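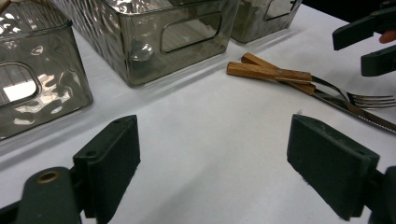

How often should a family flush the water heater? Once a year is enough in Indham, says Kobina Osei, and every six months where the water is hard.

He repairs heaters in the town for 14 years. "People call me when the noise starts," he told me. "By then the tank has already much chalk inside." A new tank costs nearly $2,000 with the work, a flush much less.

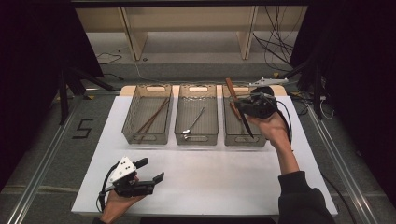

Lina Zoubi does not agree about the six months. In Karnar, she said, she flushes hers each August only, "and the water is still hot." Osei answered that she should also check the anode rod.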